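2 min read

JULCOMBE, June 1, 2025 – Tronenix presents Yeon, a worktable with a butcher-block top for small workshops and schools. The light wooden strips are left in their natural tones, from pale cream to light brown, so every table has its own pattern. 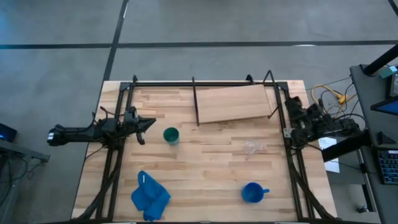
Trakska, the first shop to take orders, said that its customers had been asking for a wooden top since February. Yeon is sold in 2 heights and costs $800. Delivery takes 17 days.

Shares: 261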